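Equipment Review: Sterna Height-Adjustable Work Table
Published 2013-03-31
Issued by the Furnishings Office, Hanurberg Technical Institute

The Furnishings Office reviews tables, seating and storage before they are added to the approved purchasing list. The present review concerns the Sterna work table in its standard width, supplied through Contreras. Departments that hold older Mernex tables may continue to use them and are not required to replace them.

Assembly

The table arrives in two cartons. Two members of staff completed the first unit in 30 minutes with the hex key provided. The printed instructions are clear except at step 7, where the left and right leg brackets are shown in the wrong order. Departments should consult the corrected sheet held by this office before tightening any bolts.

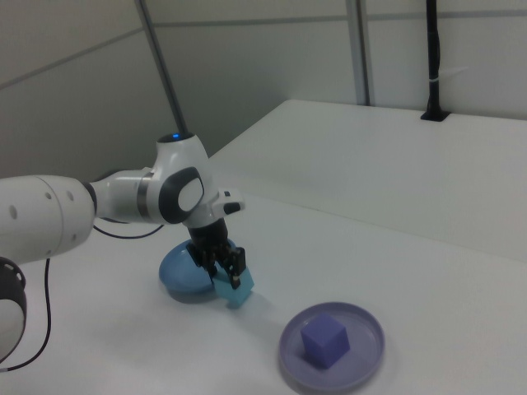 The height is set by a hand crank stored under the front rail. Raising the top from its lowest to its highest position takes 19 full turns. The crank moves evenly, and staff of differing heights reported no difficulty in using it. It does project slightly when left unfolded, and it should be returned to its clip after each adjustment.

Surface

The top resists pencil, dry marker and most inks. Coffee left overnight came away with a damp cloth and mild soap. Ballpoint ink left a faint line that required a second cleaning. Abrasive pads dull the finish and must not be used. The light finish shows dust readily, and departments with limited cleaning hours may prefer the darker option. 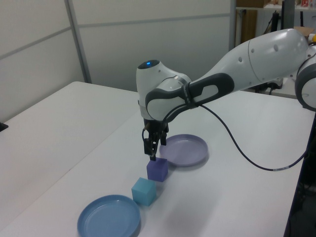 Purple cube and gripper over a light gray tabletop.

Stability

At seated height the table is steady under ordinary writing and typing. At full standing height there is a small side-to-side movement when a person leans on one corner. The movement was reduced, though not removed, by fitting the cross brace, which Contreras sells separately. This office recommends that the brace be ordered with every table intended for standing use. The leveling feet have enough travel for the uneven floors in the older buildings.

Cable management

The weakest feature is the cable tray. It is shallow, and it is fixed too near the back edge to hold a power strip with large plugs. Four of the reviewing departments removed it and used adhesive clips in its place. The Mernex table is better in this respect, with a deep tray that opens from the front. 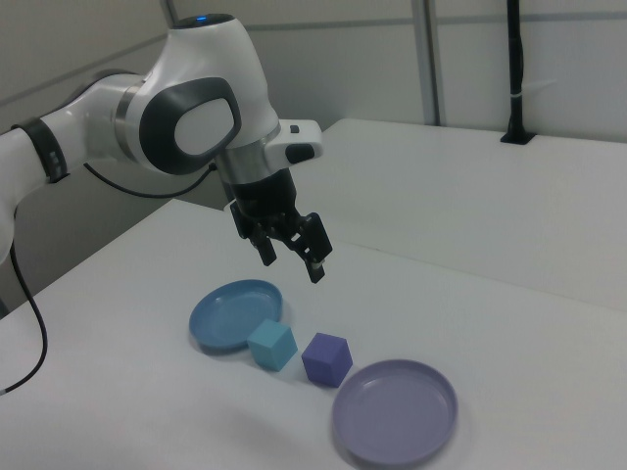
Sterna has indicated that a deeper tray will be offered from June. The office has not examined that part and makes no comment on it here. Orders placed before then will be filled with the present tray.

Cost and delivery

The Sterna table costs slightly more than the Mernex model once the brace is included. Delivery took 9 working days from the date of the order. One top arrived with a chipped corner and was replaced by Contreras without charge. Packing materials are the responsibility of the receiving department.

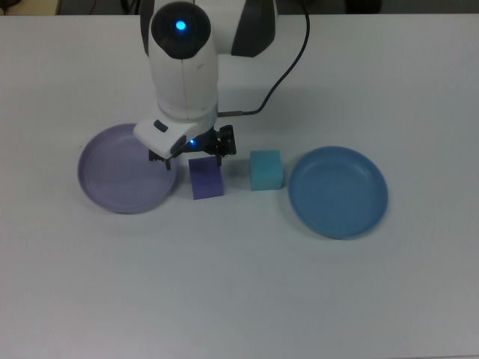
White tabletop, with the arm's wrist and gripper above it.

Recommendation

The Sterna work table is approved for offices, teaching rooms and shared work areas. It is not approved for wet laboratories, as the edge trim has not been tested against standing water. Requests should state the finish, the quantity, and whether the cross brace is needed. Loose bolts, chipped edges or stiff cranks should be reported to the Furnishings Office using the standard fault form.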